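4 Placing and first start

4.1 Choosing a place

The Lendon compact refrigerator is free-standing and must not be built into a cupboard. Choose a level, dry floor away from heaters and direct sunlight. Carpet must be covered with a rigid board.

1. Remove all packing, including the tape on the inner shelf.
2. Stand the appliance upright in its final position.
3. Leave a gap of 5 cm behind the rear panel.
4. Turn the front feet until the cabinet no longer rocks.
5. Wait two hours before connecting the mains plug. If the appliance has been carried on its side, wait overnight. 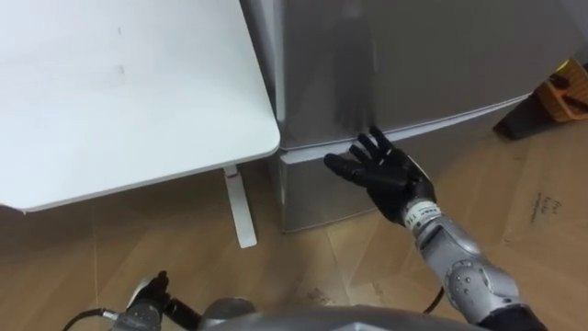

CAUTION: Do not use an extension lead or a multi-way adaptor. The socket must remain within reach after installation.

4.2 Setting the temperature

The dial is inside the cabinet, behind the upper shelf. Position 0 is off.

1. Turn the dial to the middle position.
2. Close the door and leave the appliance to run empty until the next day.
3. Place a thermometer in a glass of water on the centre shelf and read it after several hours. The reading should be around 5 °C.
4. Adjust the dial by one position at a time. Allow a full day between adjustments.

Note: The compressor may run without a break during the first day. A clicking sound at start and stop is normal.

4.3 Loading

Load on any one shelf must not exceed the value on the rating plate. Bottles of more than 200 ml go in the lower door rack. Close all caps firmly and wipe up spills at once.

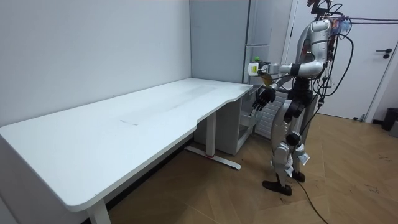 Do not store aerosols or other flammable goods in the cabinet. Cover food with a strong smell. Let cooked food cool to room temperature before it is put away.

For cleaning and defrosting, see section 5.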